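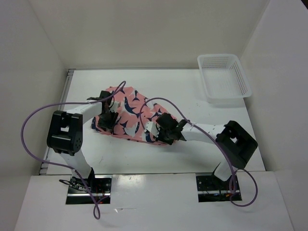
报告里最好先说清楚牲畜在车上到底等了多久，再谈培训和宣传，上一期材料交上去以后，我们收到的书面意见第一条就是这样写的。同一份意见还提到，上一期把“到达时间”和“卸车时间”混在一栏里，读的人没有办法判断等待发生在路上还是在市场门口。

这条意见我们接受，本期报告按这个要求重新排了顺序。等候时间放在最前面，饮水和垫料其次，公开信息申请、司机培训和经费放在后面。

项目名称：Denddale地区活畜运输与市场待宰前停留状况改善项目
资助方：Minlow基金
报告性质：中期进展报告
提交日期：3月8日星期四

一、本期工作范围

项目覆盖Denddale地区的活畜交易市场和连接这些市场的主要运输路线。本期现场工作集中在Viltthorpe市场，原因是该市场管理方最早签了进入协议，允许记录员在卸车区和待售围栏旁停留，也允许查看到货登记簿。另外几处市场仍在谈，进度不一，见第五部分。

记录对象为牛和羊。猪的运输走另外的路线，不经过Viltthorpe，本期没有数据，也没有打算用别处的资料补上。

本期共完成120次到货记录。每次记录包括车辆到达市场入口的时间、第一头牲畜下车的时间、最后一头牲畜下车的时间、车厢内垫料情况、围栏内饮水情况，以及有没有不能自行站立或行走的个体。记录表由记录员现场填写，当天交给项目办公室录入，纸质原件保留。

二、等候时间

从到达入口到开始卸车，多数车辆等得不长。等得久的集中在两种情况：一是开市当天清早，几家运输公司的车同时到；二是兽医检查员换班的时候，卸车台停用，车辆在坡道外排队。

第二种情况之前没有人专门记过。登记簿上只写到货时间，换班造成的等待看不出来，要靠现场记录才能对上。我们把这部分数据单独整理后交给了市场管理方，对方同意在换班时保留一个卸车台继续使用，由前一班的检查员留到后一班到岗。这项调整从本期后段开始试行，目前的记录还太少，不足以说明等候时间有没有缩短，下一期会单独列出。

清早集中到货的问题比较难办。市场提出过分时段预约，运输公司的反应不一致。Villanueva运输公司愿意试，条件是错过时段的车辆不受处罚，因为它的车要翻过北边的山口，冬天路况说不准。规模较小的运输户大多没有固定调度，接到活就走，预约对他们来说不太现实。我们目前的建议是只对大型车辆试行预约，小型车辆照旧，给它们留一个固定的卸车台。市场管理方还没有正式答复。

上一期把到达和卸车混在一栏的记录，凡是能根据登记簿还原的，已经重新录入；还原不了的予以剔除，不再参与统计。剔除之后，上一期报告里“平均等候时间”那个数字不再有效，请资助方不要继续引用。

三、饮水、垫料和围栏

待售围栏的饮水问题比预想的严重。有一排羊栏的水槽装得偏高，成年羊能喝到，羔羊够不着。市场方面说水槽是按原来只卖成年羊时的规格装的，后来围栏改了用途，水槽没有跟着改。

项目经费中有一笔小额设施改善款，原计划用于坡道防滑。与市场商量后，我们向Minlow基金申请调整用途，先改羊栏水槽，获得同意。改造已经完成，共换装8个低位水槽，供水管由市场自己出钱接入。坡道防滑推迟到下一期，费用由市场分担一部分，比例还在谈。

低位水槽也带来了新的麻烦。位置低，容易被粪便和垫草弄脏，需要更勤地清洗。最初的安排是收市后统一清洗，记录员反映到中午水就已经很脏，于是改成上午加洗一次。执行情况时好时坏，人手紧的日子上午那次经常省掉。我们在记录表上增加了一栏，专门记上午清洗有没有做。

牛栏的饮水没有同样的问题，但靠南那一排夏天没有遮阴。现在是冬末，看不出影响，等天热以后需要专门记录。

车厢垫料方面，长途车普遍有垫料，短途车有的铺有的不铺。现行规定对短途运输的垫料写得含糊，只说“应当适当”，检查员也不好执行。我们收集了短途车辆到货时的情况，准备连同滑倒记录一并交给地区农业主管部门，请其考虑把条文写得具体一些。

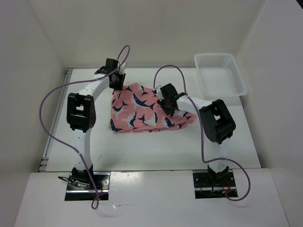
条文修改不在本项目能够决定的范围之内，时间也没有把握，所以我们没有把它列为本期或下一期的成果指标，只作为附带工作继续推进。在条文改动之前，能做的是在市场规则里先加上一条。Viltthorpe市场的管理规则每年春天修订，我们已经提交了书面建议，要求所有进场车辆不论路程长短都要有吸水垫料，没有垫料的车辆给予一次书面提醒，再次出现则推迟卸车之后的过磅登记。推迟登记对司机影响较大，对牲畜没有影响，牲畜仍然先卸下来。

四、公开信息申请和资料发布

本期向地区农业主管部门提出了活畜运输检查记录的公开申请，内容包括检查日期、地点、发现的问题和处理结果。收到的材料共89页，其中一部分是扫描件，字迹不清，需要手工抄录。运输户的姓名和车牌已由主管部门遮盖，我们没有异议，也没有试图还原。

材料中“处理结果”一栏空白的比较多。我们去信询问，主管部门的解释是口头提醒不作登记。这样一来，同一辆车是否被多次提醒无从知道。我们建议口头提醒也留简单记录，对方表示会在内部讨论。

关于资料怎样发布，项目组内部有不同看法。一种意见是把现场记录全部放上网，任何人都可以下载。另一种意见是只发布汇总后的数字，因为进入协议是以信任为基础的，如果市场觉得每一次失误都会单独登出来，下一年可能就不续签。现在采用的办法是：汇总数字公开，单次记录保存在项目办公室，研究人员和记者书面申请后可以到办公室查阅，不提供车辆信息。涉及动物严重受伤的情况除外，这类情况当天直接报给检查员，不等汇总。

现场拍照的规则也在本期定了下来。记录员可以拍牲畜、围栏和设施，不拍买卖双方的交易过程，拍到人脸的照片入档前要遮盖。有司机当面要求不要拍他的车，记录员照办，在表上注明“未拍照”。这样处理会损失一些材料，但没有影响文字记录的完整。

五、司机培训和其他市场

给司机的装卸须知已经印好，折页形式，一面讲装车密度和隔栏，一面讲遇到牲畜倒下怎么办、给谁打电话。折页共印了3,000份，放在市场门房、加油站和兽药店。门房的拿得最快，兽药店的几乎没有动过，下一期不再往兽药店放。

面对面的培训办得不理想。原定在工作日晚上举行，到场的人很少。后来改在开市日中午，借市场食堂的一角，人多了一些，但司机常常听到一半被叫去装车。我们打算把内容拆成几个短的部分，在卸车台旁边讲，讲完一个部分就让人走。Villanueva运输公司同意让自己的司机在上岗前听完全部内容，并愿意把签到表交给我们。

其余市场的进展如下。

西边的季节性羊市原则上同意我们进入，但要等到春季开市以后，目前没有签字文本。

河口的牛市要求项目购买场地责任保险，保费超出预算中的相应科目，我们正在询价，如果价格确实降不下来，会向基金提出科目调整申请。

南边的小型拍卖场拒绝了申请，没有说明理由。我们不打算再去催，留了联系方式。

六、经费和人员

支出总体按预算执行。记录员的交通补贴超支，原因是清早到货的车辆多，记录员需要赶在公共交通开始运营之前到场，只能拼车或者自驾。翻译费没有用完，原计划为跨境司机准备的外语折页推迟了，推迟的原因是译稿审校没有按时交回。两项相抵后，人员和材料类支出基本持平。明细见附表一，票据复印件另行邮寄。

本期有一名记录员离职，空缺由办公室人员临时顶替，因此有几个开市日只记录了上午。附表二中这些日子已用星号标出。新的记录员已经招到，正在跟班学习，预计下一期开始独立记录。

七、下一期安排

继续在Viltthorpe市场记录，重点看检查员换班时段的等候时间和水槽上午清洗的执行情况。

完成坡道防滑改造的费用协商，协商完成后再定施工时间，施工需要避开大型交易日。

整理公开信息申请所得材料，手工抄录部分由两人分别抄写后核对。

与西边羊市签订进入协议，签订后先做短期试记录，确认记录表在那里也适用。那边的羊多为步行赶来，不经过卸车台，现有表格的前几栏可能要改。

八、需要资助方答复的事项

一是保险科目的调整，我们会在拿到书面报价后提交申请，希望能在春季开市之前得到答复。

二是未使用的翻译费能否结转到下一期。译稿审校完成后折页仍然要印，内容不变。

三是单次记录的保存期限。资助协议没有写明，市场方面希望项目结束后销毁，我们倾向于保留一段时间以备核查，具体保留多久请基金提出意见，我们再与市场商量写进续签的协议。

附表一 本期支出明细
附表二 Viltthorpe市场到货记录汇总
附表三 记录表修订前后对照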